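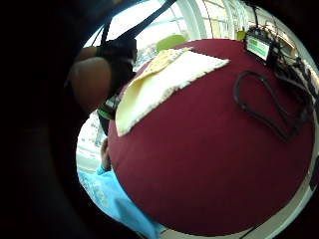

Figure 3. Folding task at a round table, seen from the hand-held gripper. A folded cloth lies on the table, with a coiled cable and a small device with a lit display.

4.2 Changes in the work of the folding staff

The folding room at Sarberg was the first place where the laundry company Mac Suibhne decided to use automatic folding. Before the change, each worker took the cloths from the cart, folded them, checked them for stains, and put them on the shelf. After the change, the Flendodent folding unit does the larger part of the flat pieces, and the staff do three other kinds of work: they feed the unit, they correct its folds, and they record demonstrations with a hand-held gripper. The third kind did not exist before, and it was the one that the workers spoke about most in our interviews.

A recording shift lasts 90 minutes. The worker holds the gripper and folds the same type of cloth many times. In the first weeks the workers folded as they always did, very fast and often with a turn of the wrist that the gripper cannot follow. The recordings from these weeks were mostly not accepted. The supervisor then asked them to fold slower and to place the cloth down fully before the next fold. Several workers described this as learning their own job a second time. One of them, with long experience in the room, told us: "My hands know it, but now I must tell my hands to wait."

The opinions about this were not the same in the whole group. Two workers preferred recording to feeding the unit, which they found boring and hard for the shoulders. Others said that recording made them tired in another way. They had to keep attention on every movement, and they could not talk with the person at the next table as they did before. The small conversations during folding were named in almost all interviews as something that became less. We had no question about this in our interview guide, and we added it after the first round.

There was also a question of recognition. The workers knew that the unit learned from their folds, but in the old pay scheme only finished pieces were counted. A worker on a recording shift therefore had a lower result on paper. Nazar Didenko, who was responsible for the introduction at Sarberg, changed this rule in December, after 4 workers complained together. From then on a recording shift was paid at the average of the room. The workers considered this fair, although some wished to see also which of their recordings were used, and for what type of cloth. At the time of writing this information is still given only to the supplier, Soken.

Checking for stains remained with the people, but its place in the work moved. Earlier it was done during the fold, almost without thinking. Now it is a separate step before the unit, and the workers stand for it at a table with a strong lamp. The supervisor sees this as better control. The workers see it more as a loss of variety, and we come back to this difference in Section 5.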